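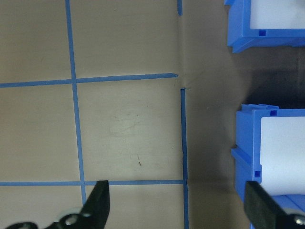
Painter's tape grid on the bench: system or cry for help?

Forum > Workshop & Storage > Small Parts

ytarigan
Put squares down on the bench in blue painter's tape so parts would finally have somewhere to be. My theory was that a resistor would respect a border. Yes, one of the long strips leans. Yes, there are gaps where pieces of tape were supposed to meet. I ran the first one by eye and then made the others agree with it, more or less. Do I redo it, or is it fine?

magsi_a
Redo it. Snap a chalk line or use a square. Tape is 15 minutes of work and you'll be looking at that lean for years.

Tullio F.
It's a parts grid, Asif, not a tennis court. Mine has been crooked since October and every screw still knows where it lives. The gap bothers me less than that ragged end on the cross strip. Use a blade next time, not your teeth.

ytarigan
It was scissors. Dull ones.

ratih_m
I'm against the whole idea. Flat squares work until you sneeze. I had 40 standoffs in a taped square once and a sleeve took out the lot. You want something with height between the sections. The tan panel on the right side is the best thing on that bench.

ytarigan
OK Ratih, I do have something with height.

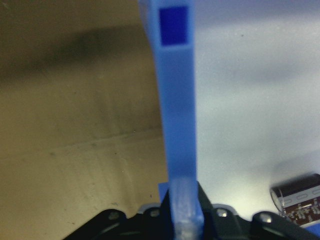

The blue divider, brown side and pale side.

ratih_m
Better. What's the darker blue rectangle near the top, a label slot?

ytarigan
No idea. It came in a Bidier assortment box with no instructions. I've been calling it the window.

magsi_a
Is that a capacitor down in the right corner? And has it been assigned a square, or is it still waiting on the paperwork?

ytarigan
Pending review.

Tullio F.
Dividers slide. You bump one and now you have 2 categories called "probably." Tape stays put.

ratih_m
Tape stays put until you peel it, and then half the finish leaves with it.

magsi_a
Depends how long it's been down. Pull it slow and low. I've done that on 300 feet of trim and lost no paint. I stand by the chalk line.

ytarigan
So the consensus is tape, no tape, walls, no walls, and buy better scissors. I'm leaving the grid as is and trying the divider for the loose stuff.

foei
Muffin tin.

Contact the moderators | Copyright Clorkley Forums | Back to top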